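Chapter 4
Gathering Examples

In this chapter
4.1 What counts as an example
4.2 Demonstrations in simulation
4.3 Planning a collection
4.4 Keeping records
4.5 Checking and discarding
Review and practice

By the end of this chapter, students will be able to describe the parts of a recorded demonstration, plan a small collection for a two-armed task, and judge whether a recording should be kept.

Earlier chapters treated the learning system as something that receives examples and adjusts its behaviour to match them. Little was said about where the examples come from. In practice, gathering them takes up most of the working time in a project of this kind, and many faults that appear later can be traced to decisions made during collection. A system trained on careless examples will learn the carelessness along with the task.

In this book, a demonstration is one complete attempt at a task, recorded from the starting position to the moment the operator ends it. It contains the camera views, the positions of the joints, the opening and closing of the grippers, and the commands sent by the operator. A set of demonstrations for the same task is called a collection. The word "episode" is used in some programs with the same meaning as demonstration, and students should be ready to meet both.

The main worked case in this chapter is the Cinddale tabletop set, prepared for the teaching laboratory at Grirolcombe under the direction of Sigita Pētersons. It was gathered entirely in simulation. The operator guides two arms over a plain grey table, working with a small number of brightly coloured objects. The set holds 303 demonstrations, of which 11 were later withdrawn. The reasons for their withdrawal are discussed in Section 4.5.

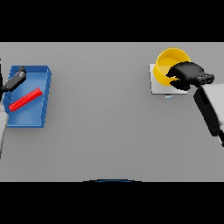 Figure 4.1 A simulated table from the Cinddale set. The left gripper reaches into the blue tray, where a red rod lies; the right gripper is at the side of the yellow bowl.

Students should note how much a single view leaves out. Figure 4.1 gives the position of the objects and the arms at one instant, but it does not tell us which arm moved first, how quickly either one travelled, or what the operator meant to do next. The learning system needs the ordered record of views and commands to connect what is seen with what is done. For this reason, a folder of still pictures cannot take the place of a demonstration, however many pictures it contains.

The use of two arms adds a further difficulty. Each arm has its own stream of commands, and the two streams must share one clock. If one stream falls behind the other, the record may show a gripper closing before it has reached the object, and the system will learn to close too early. The recording program used in this course, Sepp, writes both streams against a common time signal. Students using other software should confirm how this is handled before they begin.

Variety must also be planned. Operators tend to settle into a favoured path after a short period of practice, and a long session may yield many demonstrations that are nearly the same. The plan for a collection should therefore state which features will be changed, such as the placement of the tray or the angle of the rod, and how often. It should also state which features will stay fixed. In the practice exercise at the end of this chapter, each group will gather 160 demonstrations and will submit its plan to the instructor before recording starts.

Simulation makes such changes easy to carry out. Objects can be returned to their starting positions by a single command, and a fault in the operator's movement damages no equipment. Its limits are equally important. Surfaces in simulation are often plainer than real ones, lighting is more even, and contact between a gripper and an object is only an estimate of what would occur on a real bench. Chapter 7 returns to this question with the Urnel collection, which was recorded on physical arms.

Before you begin

Read the laboratory rules in Appendix B. Confirm that you can open Sepp and load the Cinddale practice table. Work through the short warm-up task with each arm separately, then with both together. Warm-up attempts should be saved in the practice folder and must not be added to the group's collection.

4.1 What counts as an example

A demonstration has a beginning, a body and an end, and each must be defined before the first recording is made. The beginning is the starting position of the arms and objects. The body is the full series of views and commands that follows. The end is set by a written rule, which every operator in the group must apply in the same way.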